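Blog > Robots > Things that went wrong

The tongs slipped again

On Feb 28, 2023 our left arm dropped the tongs with the speed still at 70 percent.

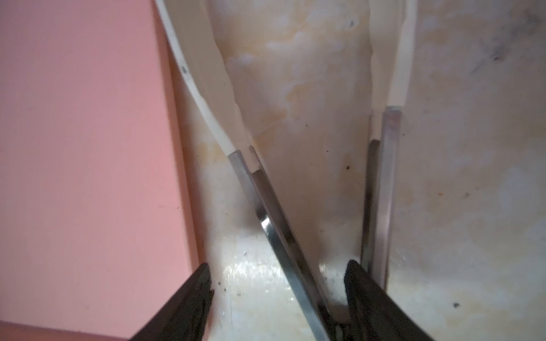
I blamed the grip force, but Ningsih looked in the log and found 4 short stops before the drop.

The pink tray was in its usual place.

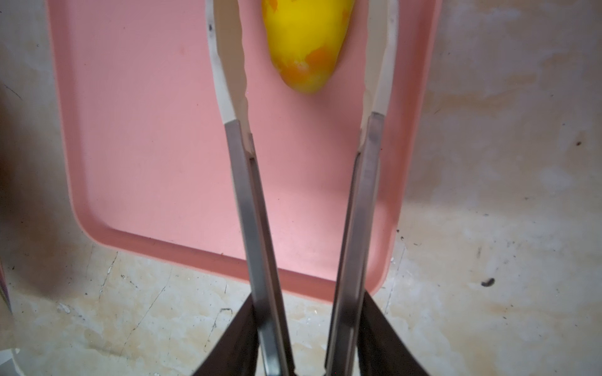 What I changed

The speed limit is now 40 percent whenever a tool is held.

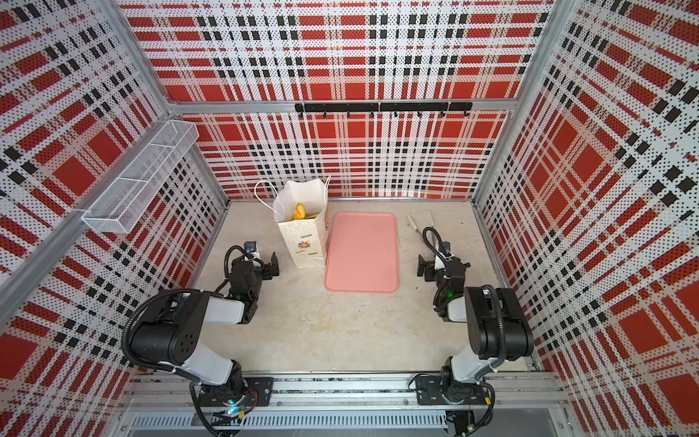 I also wrote to Skirnum about the stops, and I wait for their answer.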